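News > Software > Planning and Control

Home Projects Releases Events Contact

Gurura 4 adds cloth planning for single-arm setups

The Clindstead group has released version 4 of Gurura, its motion planning package for robot arms. The main addition is a planner for folded cloth, tested in a kitchen with a Franka arm.
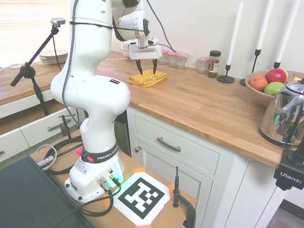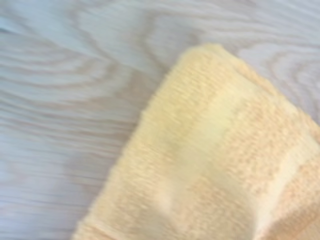 A folded yellow cloth in both views, with the Franka arm in the first.

Earlier versions treated a towel as a flat box and picked one grasp point before the arm moved. The new planner keeps a short list of candidate edges and scores them again as wrist camera frames come in. If the best edge changes, the path is replanned without stopping the arm. A replan takes roughly 400 milliseconds on a desktop machine — slow for a moving target, but fast enough for cloth on a counter.

The perception side comes from Bakilana, a separate library that finds fabric edges in blurred or low-contrast frames. It was trained on 500 recorded grasps and can be swapped for another detector through a config file.

The release also closes 122 open issues, most of them in the calibration tool. Marker poses are now saved with each log, so a run can be replayed after the camera has been moved. Users of the Taltau simulator will need to update their plugin before replaying older logs.

A fix for gripper timeouts is planned for February.

Related items
Taltau plugin moves to new log format
Bakilana edge detector: setup notes
Clindstead opens its calibration tool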